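Sunadness cell, fault review
Minutes of the August meeting, Nirkow site
Present: Cestar (integration), Gilchrist (maintenance), Nirkow production and safety

1. Previous minutes
Accepted with one correction: the arm stop test was logged under the wrong shift.

2. Dropped solenoids
Gilchrist reported 43 drops since the last review. The log shows normal finger closure in every case, and the controller raised no alarm. The arm completed the move to the tray and released nothing.

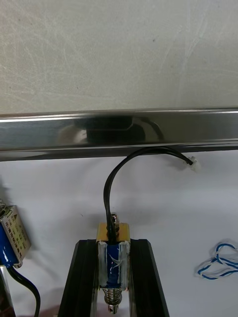 Cestar's view is that the grip check reads finger position only and cannot tell a held coil body from a finger resting on a lead. A motor current check will be added. Until then the closing speed stays at the reduced setting.

3. Lead snags
In 2 of the logged drops a trailing lead caught on a neighboring part and pulled it over the bin rim. Production asked whether parts could be presented in a fixed orientation. Cestar replied that the cell was ordered for mixed picking and a fixture would be a change to scope. 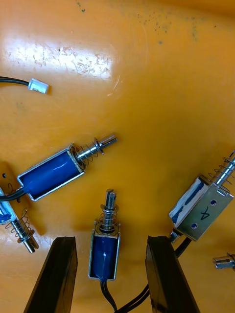 Agreed to limit the fill per bin and to reject any approach path that crosses a detected lead. Gilchrist to supply replacement finger pads for trial. Cost to be split as before.

4. Shared tray zone
The zone interlock released early on 4 occasions, so both arms had permission to enter the tray area. No contact was recorded. Cestar traced the release to a timer left in the program after commissioning.
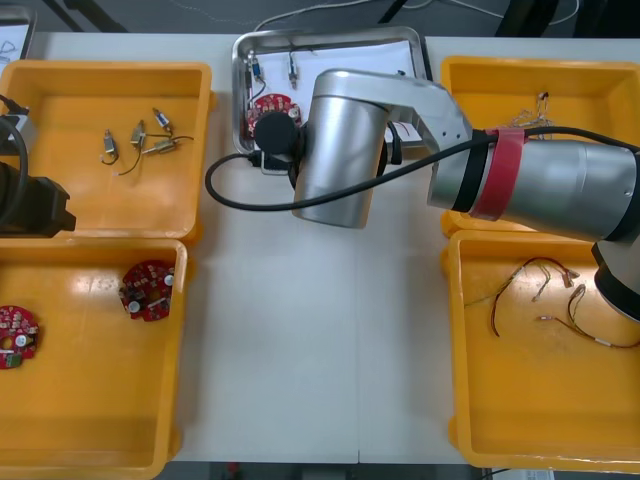
Safety objected to the word "early" and asked that the minutes read "without a valid clear signal." Safety also stated that the absence of contact does not lower the rating of the fault. Wording accepted.

The cell is to run one arm at a time until the timer is removed and the interlock retested.

5. Actions
Cestar: current check, timer removal, retest record
Gilchrist: finger pads, cable inspection on both arms
Nirkow: bin fill limit, operator notice at the cell

Meeting closed at 2:43 p.m.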